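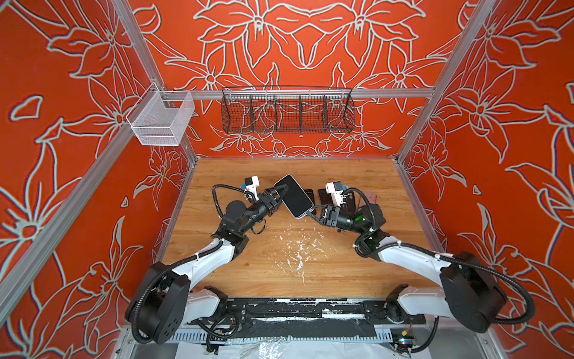 The Treveck kit costs $1,996, and for that you get a pair of arms that can do, slowly and with great concentration, something a bored teenager at a mall kiosk does while looking the other way.

I have had it for four months now. I bought it with my own money, which I mention only so that you can picture the expression on my face while writing the part about the cable clips. Treveck has no idea who I am, apart from a support ticket we will come to.

If you missed the earlier posts, I fix up used phones in a rented unit in Memville. They come in by the box, mostly from Bokosska, who buy up office trade-ins and sell them on in lots. Each one gets checked, wiped, fitted with a case and sent off to someone who wanted a cheaper phone. The checking I enjoy. The cases I do not. A snug case goes on with a sort of rolling shove of the thumbs, and by the end of a big lot my thumbs have opinions. So when Treveck started selling a two-arm bench kit to small shops, I read the product page more times than is healthy and then ordered one.

What turns up is two arms, a base rail that both of them bolt to, a gripper for each, a camera for each wrist, and a manual of 333 pages. The enclosure is up to you. Mine is aluminum extrusion around a wood tabletop, with red flowered panels on the walls, and Colette Lacroix, who has the unit next door and restores chairs, thinks it is the only tasteful thing I own. I added wire baskets for cases and odds and ends, which were the cheapest part of the whole build and have never once needed a firmware update.

Assembly took me a weekend. The arms go together well. The joints are solid, the screws are all the same size (bless whoever won that meeting) and the shoulders are heavy enough that you will want a second person, or a knee. The cable routing is another matter. Each arm has a fat corrugated conduit that runs from the shoulder out to the wrist, and the manual shows it lying in a graceful curve, like something in a perfume ad. Mine loops out sideways. The clips in the box let go whenever the elbow folded past a certain point, so I went over to ordinary white cable ties and have been happier ever since. The loop still needs room. If you are building walls around yours, measure with the conduit on and then add a hand's width.

Teaching it is done by example. You take hold of the arms and walk them through the job, over and over, until the software has seen enough to try by itself. Treveck's sales page calls this "intuitive." I would call it puppetry with a login. You do get better at it, and there is a real pleasure in the first time you feel both grippers on the same phone and nothing slips. Then you save the run, and the software asks what you would like to name it, and you realize you have already used "good one," "good one 2" and "good one FINAL."

Now the handling. Picking a phone up off the table is the hard bit, which surprised me. A phone lying flat is a very thin thing on a very flat thing, and the gripper fingers are not thin. The approach I settled on is to have the left arm tip the phone and hold it at a slant while the right comes in at the low end to steady it. From there the two of them can turn it or pass it across. A glossy black glass face gives the wrist cameras some trouble, too. They see the ceiling lights in it. I moved the lights. Then I moved them back, because I couldn't see, and put a diffuser on instead.

Getting the phone into the case is where the arms earn some of their keep. Soft cases go on well if the case starts in the same place every time. Hard shell cases are hit and miss, and I have stopped asking. For the stubborn ones the right arm holds and I shove, which makes it a very expensive vise, though a polite one.

The speed is what you would expect. I am faster. I am faster even with a coffee in one hand. But I get slower after lunch and the arms don't, and on a long afternoon with one model of phone and one model of case, I can sit at the other bench checking batteries while the little green light on the wrist glows away behind me. I have grown fond of that light. It is the closest thing I have to staff.

About that support ticket. In May the right gripper began closing a hair late, just enough to nudge a phone out of the left one's grasp. I wrote to Treveck and heard nothing for 21 days. Then I got a reply from a Rosine Aubert, who asked two sensible questions, sent me one setting to change, and fixed it before dinner. So support is either terrible or excellent, depending on whether your email reaches Rosine. I would give her a raise and a few clones.

I did look at the Chauvin before buying, and people keep asking me about it. It is a single arm, it is quicker, and the gripper fingers are slimmer, which I now envy a great deal. With one arm, though, you need a fixture to hold the phone, and a different fixture for every size, and I get every size. If you handle one product all day long, go Chauvin. If your boxes look like mine, you want the second arm.

Would I buy the Treveck again? Yes, with a sigh. I would budget for slimmer fingers (there are third-party ones, I'm trying a set next month and will report back) and I would throw the cable clips straight in the trash. I would also skip chapter six of the manual, which covers calibration in an order that makes you do it twice. Start with chapter seven, do the wrist cameras first, then go back.

Next post will be the battery tester, which several of you have asked for and at least one of you has threatened me over. Colette wants it noted that she held up the left shoulder during assembly and has not been paid.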